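# Second arm, second budget

The money for the Fleswood bench came through in April, and I have spent most of my evenings since then on a spreadsheet. The arms were the easy line. Sturex quoted for 2 and we took the quote.

What I had left out was everything else. Spare gripper fingers, for a start. Morenike Lawal told me to order six and I ordered four. Cables were the next thing – they run along the outside of the arms, so I now have a line for replacements and another for clips. The tabletop marks easily too, and Ogunleye want five weeks for a new one.

Trays are cheap. Buy more than you need.

I still haven't decided on the Famow service contract. It covers both arms but not the grippers, and the grippers are what I worry about. Jars and bottles with different lids are hard on fingers. 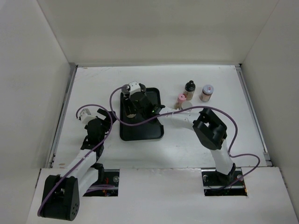
*Posted by Mi-kyung Choo, July 2026*

The right arm is at the tray, with the jars and bottles behind its forearm. If I were planning it again I'd ask for a deeper table. Prices for that are on the next sheet, which I'll put up once Sturex reply.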